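3.2 Demonstration collection

All demonstrations were recorded with a pair of hand-held grippers, one per hand, so that no robot was needed at this stage. The operator stood at the front of the table and worked with bare arms, looking down at the workspace. We call the setup Erkside, after the first room it was built in.

Each episode starts with both grippers held clear of the bin. The operator lowers one gripper, closes it on the target object and lifts. The other gripper may steady the bin or stay idle, and we kept both kinds of episode in the data. Earlier work on the Aterier set removed idle-hand segments before training. We found in a February pilot that this made the policy move the second arm when it had no reason to.

Four operators recorded 551 episodes in total. An episode was dropped if tracking was lost on either gripper for more than two seconds – most losses came from the operator turning a wrist too far inward. Rocío Arancibia reviewed the remaining episodes and marked the first frame of contact by hand. These marks are used only for the evaluation in Section 4 and are never shown to the policy.

Figure 2 shows a pick from the bin. The left gripper is held low, near the front left corner of the table, while the right one works inside the bin. 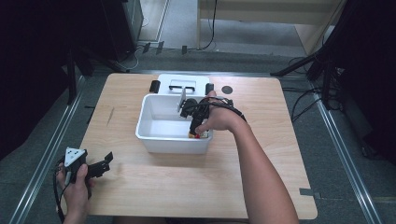

Figure 2. Bin picking with two hand-held grippers. The right gripper is at a small yellow and red object on the floor of the white bin.

Object poses were not recorded. The policy receives the head view, both gripper poses and both opening widths, resampled to a common clock with the Hurov logger.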